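**Left wrist tracker keeps dropping out and the arm goes wandering – anyone else?**

Started by yogesh_t
14 replies | 2000 views | 3 shares

**yogesh_t** wrote:

Hi all, long post, sorry in advance. We've got a small packing cell, one arm on a pedestal, and it's driven off hand demos. You put on the wrist units, pack a few trays the way you want them packed, and the Musurari software turns that into a path for the arm. When it's good it's really good. Last Sunday (2022-04-10, nice quiet shop, or so I thought) it was not good.

I played back a new demo at what I believed was the slow setting. First three packets went in fine, then on the fourth the arm swung out to the left at full height, kept going past where my hand had ever been, and belted the guard hard enough to crack a corner. I was standing outside the guard with my coffee. If I'd been leaning in to straighten a wrapper, which I have done plenty of times, this would be a different post.

The log says the left hand position "jumped" 500 mm between two samples. My hand did not do that! Has anyone seen this? Firmware is whatever came with the Ristar kit.

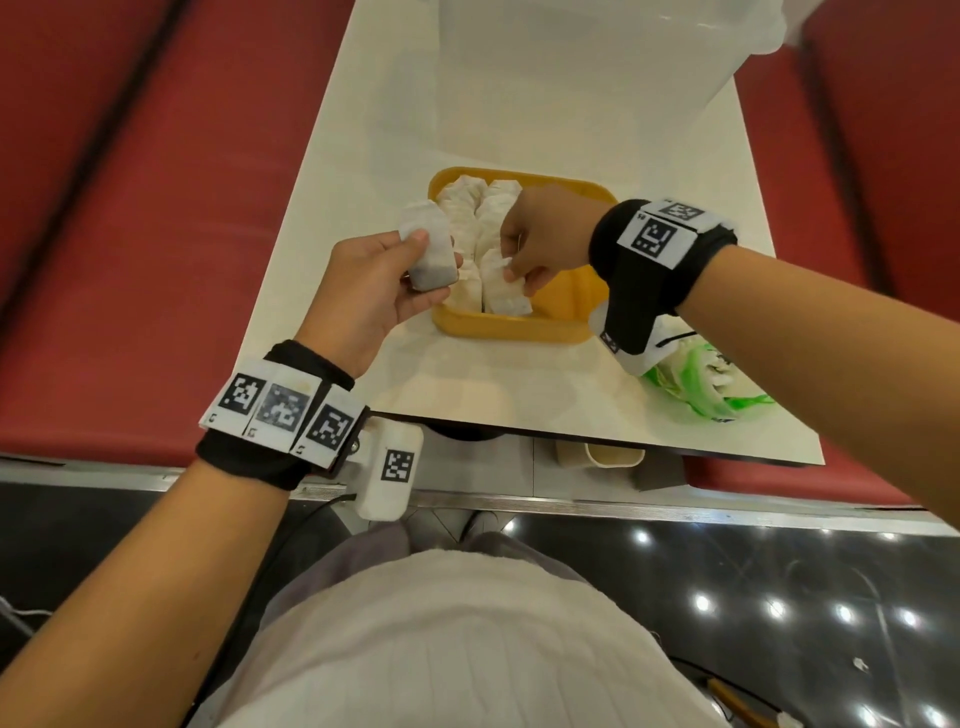
I should say how we record, because somebody's going to ask. We sit down for it, one person at a long table, and work at the speed you'd pack at if you were chatting with somebody. The software only cares about the wrists, fingers it guesses at. Soft wrapped packets go in a shallow yellow tray, two rows of two, and there are three marker cards side by side on the left band, with the last one tilted where it follows the curve of the wrist, plus another square on the tracker itself. The colour of the tray makes no difference that I can find. Lighting might, I've never tested it properly.

2 comments | Share

**vusi_m** wrote:

Glad you're alright, mate. Seen exactly this. It's the tilted card. Anything that isn't flat on the wrist gets read at a funny angle, the software flips the pose, and off goes your arm. Put your cards on a stiff strip so they all face the same way and recalibrate. Took me ten minutes and I haven't had a flip in months.

**zanele_moodley** wrote:

I don't agree with Vusi on this one. A bit of curve is fine, ours have curved round the wrist for ages. I'd look at the cable first. On the older Ristar units the plug works loose when you rotate your forearm, the tracker drops for a moment and then the software fills the gap with rubbish. Does your log show error 122 anywhere near the jump?

**yogesh_t** wrote:

Zanele – yes! Two 122s right before it. I'd been ignoring them, they turn up all the time and nothing bad ever came of it. Feeling a bit silly now.

**vusi_m** wrote:

122 only means "low confidence". You get that from a bad card as well. Doesn't prove it's the cable.

**zanele_moodley** wrote:

Fair, but it comes up on a dropout too, and two in a row then a big jump is what ours looked like with the bad plug. Easy to check. Start recording, hold your wrist dead still, wiggle the cable. If the trace twitches you've got your answer.

**pieter_nd** wrote:

Can I be the grump for a minute? You're both arguing about which sensor hiccup it was and I couldn't care less. Sensors hiccup. Why did the arm accept a half metre jump and drive to it? And why wasn't it at slow speed?

I started on hydraulic arms in 1978 and the rule then was that you never trusted the recorded path, you put hard limits on the joints and ran the first playback with your thumb on the hold button. Please don't run that cell again until the limits are in the arm controller itself. Limits in the Musurari settings don't count, that's the same program that sent it into the guard.

4 comments | Share

**lungile_p** wrote:

+1 to Pieter. On the speed question, when you load a new demo the playback slider goes back to 100 per cent. It caught me in May last year. The number on the screen still shows your old setting until you touch it, which I think is a shocker of a bug. I reported it and got a polite reply and that was that.

**yogesh_t** wrote:

Lungile that is EXACTLY what happened, I'd bet money on it. The screen said 15 and it was definitely not doing 15.

OK so update from tonight. Cell is locked out and tagged. Did Zanele's wiggle test with the arm powered off and the left trace goes all over the place if I push the plug sideways. Right side is solid as a rock. So cable, at least partly. Sorry Vusi!

**vusi_m** wrote:

Not sorry, still think you should fix the cards. Try the same still-wrist test with the good cable and just roll your forearm. Bet you still get a few 122s.

**yogesh_t** wrote:

Borrowed the right hand cable and tried it. Got one. So you might both be right, which is annoying for everybody.

**pieter_nd** wrote:

And the joint limits?

**yogesh_t** wrote:

Ordered a new guard panel from Mabuza, and their tech is coming to help me set the limits in the controller. I've never been in that menu and I don't want to learn it by guessing. It stays tagged until he's been.

**lungile_p** wrote:

Good. Get him to show you the speed clamp while he's there, it's in the same menu and the slider can't override it. And clip the cable to your sleeve with a bit of slack at the wrist, it takes the strain off the plug.

**zanele_moodley** wrote:

Can you post the log when you get a chance? I'd like to compare the gap between the 122s and the jump with ours. We moved one line over to the Uvo trackers and I'm still not sure they're any better.

**yogesh_t** wrote:

Will do, it's on the shop computer, so probably tomorrow after work.

Share this thread | 3 shares | 14 replies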